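Jornada de puertas abiertas

Por Marcelino Vidal
12/02/2018
Tiempo de lectura: 2 minutos

Tilahun llegó a Rerport a las 6 de la tarde, con la invitación doblada en el bolsillo. En la puerta le dieron una pegatina con su nombre y le dijeron que pasara hasta el fondo.
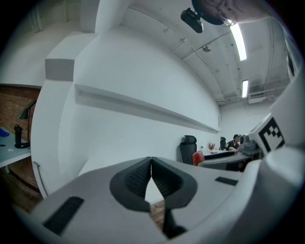
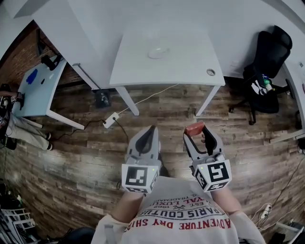 Había trabajado 18 años en la fábrica de Rirnero, en montaje, y le habían pedido que diera su opinión. Eso decía la carta. Se quedó de pie junto a la pared de ladrillo y estuvo mirando el bloque pequeño, de un marrón rojizo, sujeto entre los dedos negros de la pinza. La persona que la manejaba no hablaba. La mujer que acompañaba a las visitas explicó que cada movimiento quedaba grabado y que el robot aprendería de ahí.

—¿Cuántas veces hay que hacerlo? —preguntó Tilahun.

—Unas 3000.

Pensó en Hulel, su compañera de línea, que colocaba piezas sin mirar mientras contaba lo que había cenado. A ella no la habían invitado.

—¿Quiere probar?

Se quitó el abrigo y lo dejó en el suelo, doblado. Las pinzas pesaban menos de lo que esperaba. El primer bloque se le escapó. El segundo también. Al tercero apretó más despacio, como se aprieta una junta nueva, y lo levantó.

—Muy bien —dijo la mujer—. ¿Otra vez?

Hizo cinco. Luego devolvió las pinzas y preguntó dónde estaba el baño.

En la parada llamó a Hulel.

—¿Y qué tal el robot?

—No lo he visto. He estado yo.

Ella se rió y le preguntó si al menos habían puesto café. Le dijo que no. El autobús venía casi vacío y se sentó delante, con la pegatina todavía en el jersey.

Relatos recientes
El turno de agosto
La llave del almacén
Carta a un encargado
Dos paradas antes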